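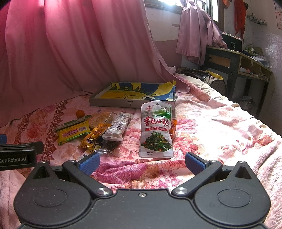 ## Sorting a snack stash on the bed

I do mine on a Friday night, after I've dumped everything onto the sheet. Push the blankets back first so small packets don't vanish in the fluff.

1. Pull out the stand-up pouches, like the spicy kelp. They go at the back of the box.
2. Lay long wrappers and flat packets along one side.
3. Crackers go on top — always on top! I learned that from a bag of crumbs.
4. Drop the tiny foil-wrapped things in a mug.

Check dates as you go. Anything close gets eaten that week (poor me).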